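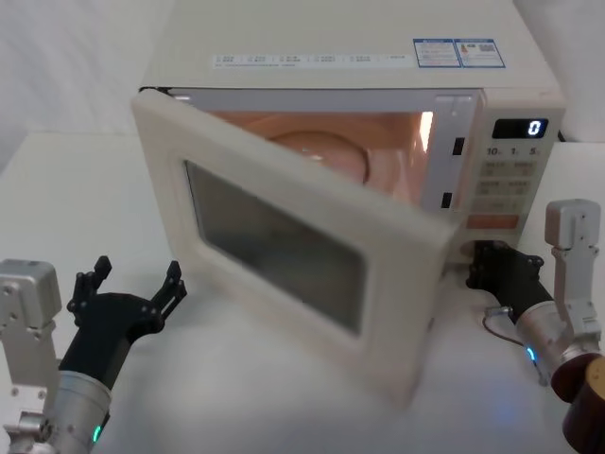 Page last changed: August 30, 2025

Microwave doors: what our trials taught me about my own kitchen

I spend my working hours on the Rinine study, where we teach a two-armed robot to open and shut a microwave, and I've come home with more kitchen tips than I ever got from a cookbook!

First tip – go for the edge of the door. We ran 600 trials on the cream countertop oven, and when the gripper worked at the outer edge, 75 percent of the openings went cleanly. Closer to the hinge it was 40. The same goes for you with a hot bowl in one hand (mine is usually soup). Push or pull as far from the hinge as you can reach and the door hardly fights back.

Second tip: leave room on the hinge side. A door needs its full swing, and so does your elbow.

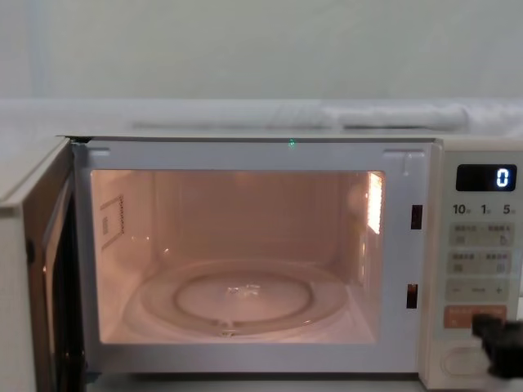 I moved my canisters over in January and I haven't clipped one with the door yet. While it's wide open, look at the glass turntable too. If it isn't sitting flat on its coupling, it'll rattle and drag, so give it a little turn by hand before you load anything.

Third one, from my colleague Vandana Gautam, who scored the runs: look at the display before you touch a key. We began scoring "display checked" as its own step, and the write-up has a whole table on it. At home I just say the number out loud – silly, but I've stopped adding minutes to somebody else's leftovers.
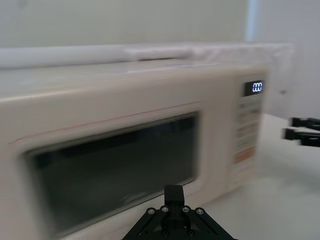

Display at 000, orange key low on the panel.

Next up is the dishwasher rack. Wish me luck with the forks!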